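**1/** March 1, 2023. We have two pairs of handheld grippers in our lab in Fultuddale this month, and I was asked to compare them. I will write my notes here while they are fresh. Pair A is the Ulitz, pair B is the Chambi.

**2/** The rules are simple. Same table, same operator (me), same objects. 80 trials with each pair, split over several mornings because my wrists do not like it otherwise. A trial is good if the object ends where it should and did not fall on the way.

**3/** First impression of the Ulitz: it is light, and the trigger is soft. I liked it very much for the first half hour. After that I noticed that I squeeze harder and harder without knowing it, because the trigger gives me so little feeling back.

**4/** The Chambi has a stiffer trigger. My thumb was tired in the beginning. But I always knew how far the jaws were closed, even when I looked at the other hand.

**5/** Soft packages are the most interesting objects for me. A block is a block, but a tube changes its shape when you hold it, and then the angle changes too.
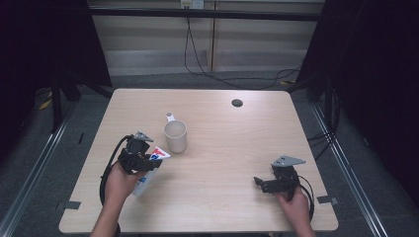
*Tube in the left gripper, right one still free. Mug on the table.*

**6/** For tubes I tried two ways: hold near the crimped end, or hold in the middle. Near the crimp the grip is flat and steady, but the cap is heavy and wants to turn down. In the middle the balance is better and the tube bends. I now prefer the crimp, with both pairs.

**7/** Results on the tube task: Ulitz 61 good of 80, Chambi 70 good of 80. Most of the Ulitz failures were slow slips – the tube rotates a little, then a little more, and then it is gone.

**8/** On mugs I could not find a difference that I would defend in front of other people. Both pairs take the rim well. Both are bad with a small handle, and so am I.

**9/** Cables: please think about them before you buy anything. With both hands working, a stiff cable pulls on the wrist at every turn. I lost more patience to this than to the jaws. A longer cable helped me, and also leading it along the outside of the arm.

**10/** A colleague asked if the rubber pads wear out. I do not know yet. The Zultdale pads we ordered in February are still in the box, so everything you read above is with the original pads.

**11/** For now I continue with the Chambi. Next I will repeat the tube task with the new pads on both pairs, same 80 trials, and post the numbers in this thread. If you have used either pair with thin plastic bags, please write to me, I have only bad ideas for those.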